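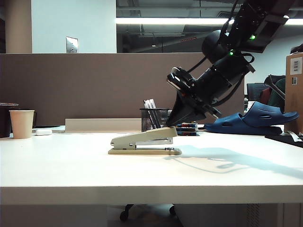
Desk robot code leaves the checking to suppliers

2020-11-03

Okora has released a voluntary code for robot arms used at ordinary office desks. It runs to 136 clauses and asks suppliers to log 1,000 test grasps before an arm shares a room with staff.

Who reads the logs? The code doesn't say. Suppliers sign their own forms, and a failed grasp is whatever the supplier defines it to be. Grip force gets one paragraph, while labelling gets nine pages.

Nepia, which sells arms from its Ustthorpe office, has already signed on. Indotby has not, and wants outside inspection first. A review is due in January.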